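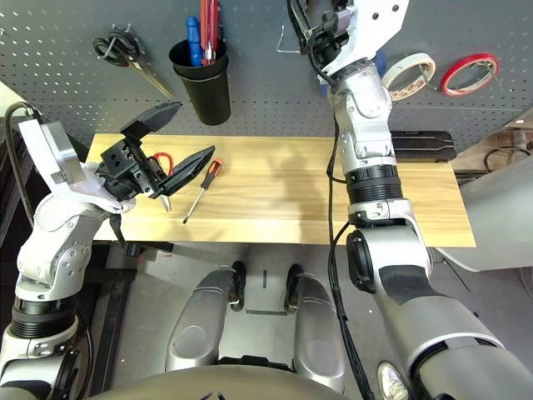

Request for comment: revised end-of-session rules for the shared tool room

Posted by Virnbridge_Workshop_Office
May 20, 2021

The Virnbridge Shared Workshop is reviewing the rules that govern the return of hand tools at the end of a session. The present rules were adopted when membership was small and most tools were kept in drawers. Members now draw on a single tool room, and the office has received complaints from both the morning and the evening groups regarding tools that are not where the inventory places them. A pair of pliers with red handles left lying on the bench top, with a pegboard wall directly behind it, is the sort of case the revised rules must settle: is the tool in use, awaiting return, or abandoned? The present text does not say.

The office proposes the following wording for Section 2.

2.1 Hand tools shall be returned to their assigned place no later than 10 minutes before the close of the session in which they were drawn.
2.2 A tool found on a bench after the close of the session shall be placed in the holding tray by the duty member and entered in the log.
2.3 A member whose tools are entered in the log on two occasions in one quarter shall be charged a handling fee of $20.
2.4 Personal tools shall be marked. Unmarked tools shall be presumed to belong to the workshop.

Comments are invited from all members in good standing. The revised section is intended to take effect in September.

Reply from benchrow_east

I support 2.1 and 2.2 as drafted. The holding tray is overdue. At present the duty member must decide where each stray item belongs, and the decision varies with the person making it. I have found tin snips filed with the clamps and a center punch in the drill index.

I would ask that 2.2 state how long an item remains in the tray before it is put away.

Reply from Orard_Hall_Tenant

I must register an objection to 2.3. The evening group at the Orard Hall annex shares benches with the glue-up area, and work is often left under clamps overnight with the consent of the office. Tools required to release the work the next morning are left beside it as a matter of course. Under this wording, a member following accepted practice could be charged $20 for doing so.

The fee should be removed, or an exemption for work in progress should be written into the section.

Reply from quarter_sawn

The previous reply overstates the difficulty. Clamps are equipment and are covered by Section 4. Section 2 concerns hand tools, and I see no reason a hand tool has to remain on a bench overnight. A member who needs a mallet at opening may draw one at opening.

I have served as duty member for both groups. The evening benches are consistently the worse of the two.

Reply from Orard_Hall_Tenant

The evening benches are also the more heavily used. I do not believe the comparison is a fair one, and I would ask that it be left out of the discussion.

On the matter of drawing tools at opening: the tool room at the annex is not unlocked until the duty member arrives. Glue does not wait for the duty member.

Reply from Hrnčiar_Joinery

Our firm rents bench space under the commercial terms and would like clarification of 2.4. Our chisels and planes are engraved, but smaller items such as pencils, scrapers, and nail sets are not. A presumption of workshop ownership is a serious matter where a business is concerned. We carry insurance on our tools, and the insurer expects us to be able to establish title.

We propose that unmarked items be held for one month and then offered to the members on the log for that day before being added to the inventory.

Reply from benchrow_east

One month is reasonable for anything of value. It is excessive for pencils.

Reply from Virnbridge_Workshop_Office

The office thanks members for their comments to date and offers the following clarifications.

Work in progress. The office accepts the point made on behalf of the evening group. A tag system is under consideration, by which a member may mark a bench as reserved overnight. Tools on a tagged bench would not be entered in the log.

Unmarked tools. The office is prepared to adopt the holding period suggested by Hrnčiar Joinery, with consumables excluded.

Cost. Members may wish to know why a fee was proposed at all. Replacement of missing hand tools came to $3000 over the last budget year. Not all of this can be attributed to poor return practice, but the office is unable to request a larger allowance without showing that some measure has been taken.

Reply from quarter_sawn

I have no objection to tags provided that they carry a date. Undated tags will be left on benches indefinitely, as happened with the lumber rack.

I would also urge the office to consider outlines on the pegboard. The Clavow workshop painted outlines for every hanging tool, and its members report that a missing item is noticed before the room is locked.

Reply from planing_stop

Painted outlines are satisfactory until the inventory changes. My former workshop had outlines for tools that had been sold years before, and new tools were hung on whatever hook was free. Printed labels on the hooks would serve better and can be moved.

I also question whether 10 minutes is sufficient. Members who are sweeping, emptying the dust collector, and returning tools at the same time will not finish. I would suggest 20.

Reply from benchrow_east

Against 20 minutes. Sessions are short enough as they stand, and members pay for the full period. A member who cannot put away what is on the bench in 10 minutes has drawn too many tools.

Reply from planing_stop

Or has been teaching a new member, in which case the bench holds two people's work. I ask that the office look at this again before the text is final.

Reply from Virnbridge_Workshop_Office

The interval in 2.1 will be put to a vote of the members together with the fee in 2.3. Sections 2.2 and 2.4 will be reissued with the changes noted above — dated tags, and a holding period for unmarked items other than consumables. The question of outlines or labels has been referred to the tool room budget review and will be handled in a separate thread.

Reply from Orard_Hall_Tenant

Please confirm that annex members will be able to vote by mail. The last notice reached us after the ballot had closed.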